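Breltimano镇老城区木窗普查完成：1,569樘中352樘需更换构件

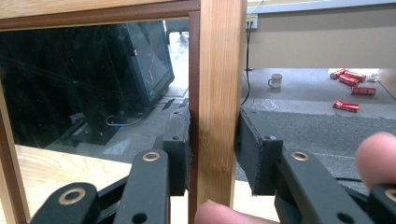
Hsiu-ying Lai　建筑遗产版记者

Breltimano镇建设处6月公布老城区木窗普查结果。普查范围为沿河五条街的临街立面，登记木窗1,569樘，其中352樘被列为“需更换构件”，其余为“保留”或“表面维护”。现场工作由Vemness木构检测所承担，历时25个工作日。

检测分两步进行。第一步为目视检查和探针刺入，记录下槛、边梃下端及榫接部位的腐朽深度。第二步用电阻式含水率仪在每樘窗的固定测点读数，读数超出限值的构件隔日复测。检测所工程师Bjarke Bergmann介绍，损坏集中在北向窗的下槛与边梃交接处，主要原因是滴水槽被历次油漆填平，雨水沿涂层裂缝进入端面。上部横档的状况普遍较好。

按照建设处的技术要求，更换构件须采用与原件同种的木材，纹理顺直，节子不得位于榫头和合页位置。局部腐朽优先用斜接法补接，新旧木料纹理方向应一致；腐朽超过构件截面一半的，整件更换。旧玻璃拆下后编号存放，修复后装回原窗。外侧涂层统一改用亚麻籽油漆，原有丙烯酸涂层须清除至木材表面。

补接构件的加工由Hafþórsson木作坊中标。作坊负责人Steinar Kirkegaard表示，首批边梃和下槛已经下料，目前在库房内平衡含水率，达到要求后开榫。

部分业主对工期提出异议。住户代表Aranka Antal认为，修复期间仅以胶合板临时封窗，室内采光难以保证，希望改用带透明板的临时窗扇。建设处答复称，该方案的费用正在核算。

普查数据已录入Witon档案系统，业主可凭门牌号查询本户木窗的分类及测点读数。对分类有异议的，可向建设处书面申请复检，复检不收费。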